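布の街で、仕立て直しの店を続けるということ

川沿いの細い道を上っていくと、ふいに石けんのような匂いがして、二階の窓から薄い緑のカーテンが揺れているのが見えます。リスモント(Lismont)の坂の途中にある、服の仕立て直しの店「ルマンラン」。看板は小さくて、初めての人はたいてい一度通り過ぎてしまうそうです。わたしも見事に通り過ぎて、坂の上のパン屋さんで道を聞き、ついでにくるみパンまで買って戻ってきました。

店主はこの道に入って長い方ですが、お名前は出さないでほしいとのこと。「名前が出ると、なんだか偉い人みたいになるでしょう。直すのが仕事で、直したあとはわたしがいたことなんて分からないほうがいいんです」と、お茶を注ぎながら笑っていらっしゃいました。

もともとは洋裁学校を出て、既製服の会社で型紙を引いていたそうです。仕立て直しに気持ちが傾いたきっかけを尋ねると、少し考えてから、お母さまのコートの話をしてくださいました。

「母が若いころに着ていた、重たいウールのコートがあったんです。肩が大きくて、わたしには全然合わない。でも生地がいいから捨てられなくてね。会社の休みにちょっとずつほどいていったら、内側から昔の職人さんの手縫いが出てきたんですよ。しつけ糸が一本だけ残っていて。それを見たら、ああ、新しい型紙を引くよりこっちが好きだなあと思ってしまって」

そのコートは今も現役で、冬のあいだは店の奥のハンガーに掛かっているとのこと。取材の日はもう春も終わりかけで、防虫の袋に入っていましたが、わざわざ出して見せてくださいました。袖口の裏に別布で細い縁取りがしてあって、これがなんとも品のいい灰緑色なのです。すり切れた分だけ短くしたくなかったから、と店主。わたしはしばらく袖口ばかり撫でていました(失礼しました)。

店の一日は、糸を選ぶことから始まります。壁の棚には糸巻きが378個。どうして数がすぐに出てくるのかと驚いたら、4月に棚卸しをしたばかりなのだそうです。「黒だけで11本あるんですよ。黒なんて一色だろうって、主人にはよく言われました。でも青い黒と茶色い黒では全然違うの。昼間の光で合わせたつもりが、夜に電灯の下で見たら糸だけ浮いていた、なんてこともあって。昔はよくやり直しました」

持ち込まれるのは、ズボンの裾上げや上着の袖丈直しがほとんど。いちばん気をつかうのは、意外にも裾上げだといいます。

「裾は簡単だと思われるでしょう。でもね、人は立っているときと座っているときで全然違うんです。だからうちでは必ず椅子に掛けてもらいます。立って鏡を見ると、みなさんきれいに立とうとしてしまうから。座って、足を組んで、世間話をしてもらって、そのときの裾を見るんです」

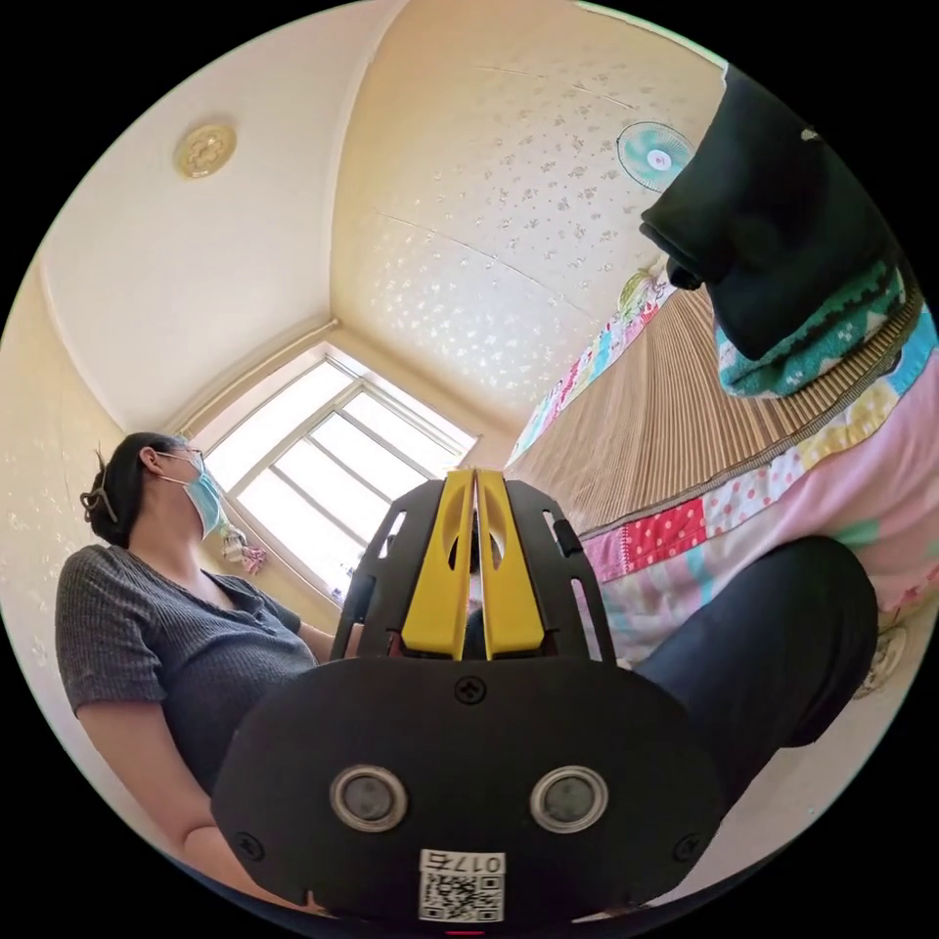
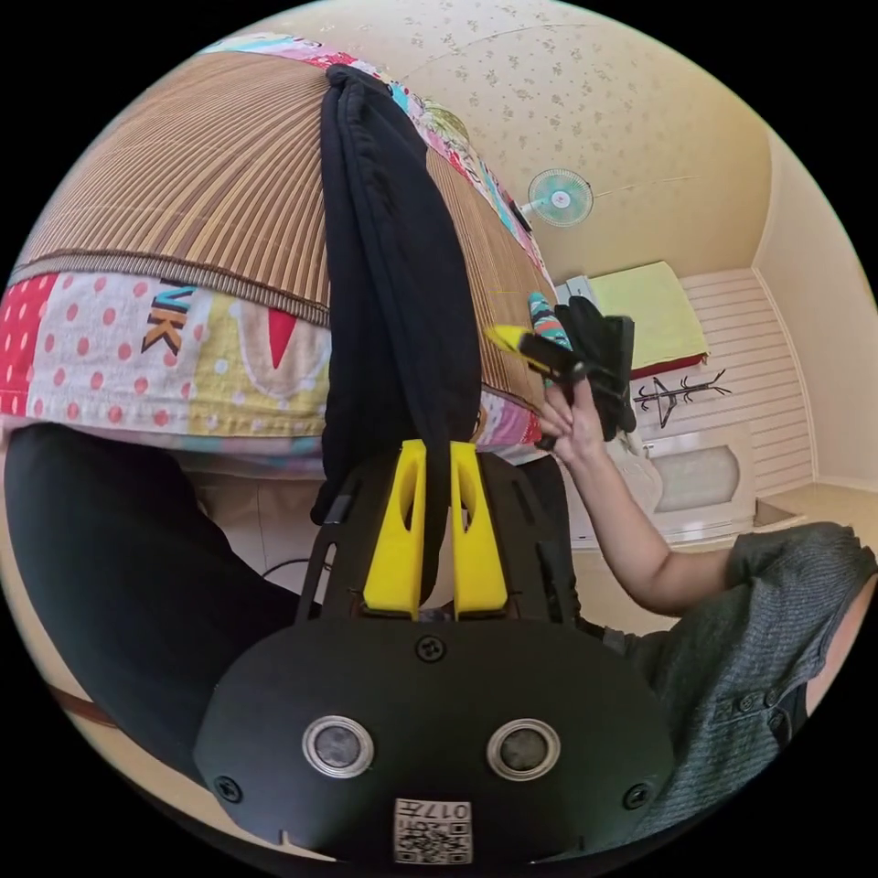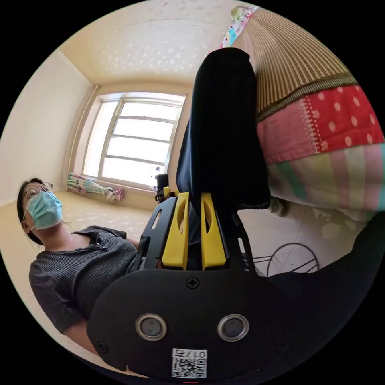
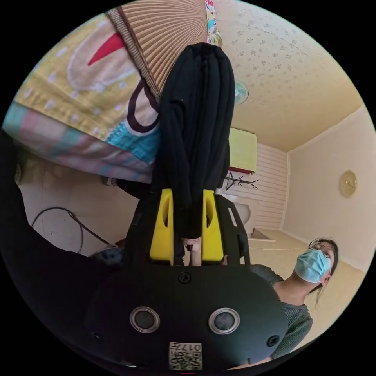 世間話が長くなりすぎて、裾の印をつけるのを忘れたままお客さんを帰してしまったこともあるそうです。次の日に電話をかけて謝ったら、「じゃあまたお茶を飲みに行きます」と言われて、それからもう何年も通ってくださっているとか。いいお店というのは、こういう失敗まで含めていいお店なのだなあと、すっかり嬉しくなってしまいました。

生地の話になると、店主の声は少し早くなります。長年ひいきにしているのは、ザブウッド(Zavwood)という織元の綿麻です。洗うたびに柔らかくなって、ほどいたときに針穴が残りにくいのがありがたいのだと教えてくださいました。

「直しやすい布って、あるんですよ。糸を抜いてスチームをあてると、すっと元に戻ろうとする。反対に、一度縫ったら二度と戻りませんという布もあってね。そういうのはこちらも緊張します。はさみを入れる前に、いったんお茶を淹れに立ったりして」

断る仕事もあるのでしょうか。聞きにくいことでしたが、思い切ってうかがってみました。

「ありますよ。直すと元よりくたびれて見えてしまう服は、正直にお話しします。新しく買うより高くつくときもね。それでもと言われたら、やります。お父さまの形見のシャツを、お子さんが着られるようにしてほしいという方がいらして。襟は擦れていたし、ボタンは2つなくなっていたし、手間だけでいえばとても合わないんです。でも、あれは楽しかったなあ。前立てをそのまま使いたくて、小さくする線を何日も考えました」

なくなった2つのボタンは、結局そろいの品が見つからず、少しだけ色の違う貝ボタンを一番下につけたのだそうです。裾に入れてしまえば見えない場所ですが、着るお子さんがそこをいちばん気に入って、わざと裾を出して着ているのだとか。

店では月に一度、繕いの会も開いています。ズルカボウ(Zurkavow)という、隣町の古い倉庫を使った集会所を借りて、靴下や鍋つかみ、ぬいぐるみの耳まで、それぞれ好きなものを持ち寄って直す会です。上手な人が教えるというより、隣の人の手元をのぞき込んで「それ、いいわね」と言っているうちに日が暮れてしまう、と店主はおっしゃいます。

「最初は誰も来なかったらどうしようと思って、自分の靴下ばかりたくさん持っていったんです。家じゅうの靴下。おかげで夫の分まで全部きれいになりました」

次の会は5月6日(土)。参加費は100円で、お茶がつきます。針と糸は会場にもありますが、指ぬきは指の太さが人それぞれなので、お持ちの方はぜひご自分のものを。初めての方には、かかとの薄くなった靴下がおすすめだそうです。穴があいてしまってからよりも、あく少し前のほうがずっと楽に直せるとのことでした。

帰りぎわ、わたしの上着の裏地がほつれているのを見つけて、店主は「ちょっとだけ貸して」と針を持ってきてくださいました。話しながら、手元もほとんど見ずに、ものの数分。お代をと申し出たら、さっきのくるみパンを半分ちょうだい、と言われました。坂の上のパン屋さんのくるみパンは、午前中に売り切れてしまうことが多いそうです。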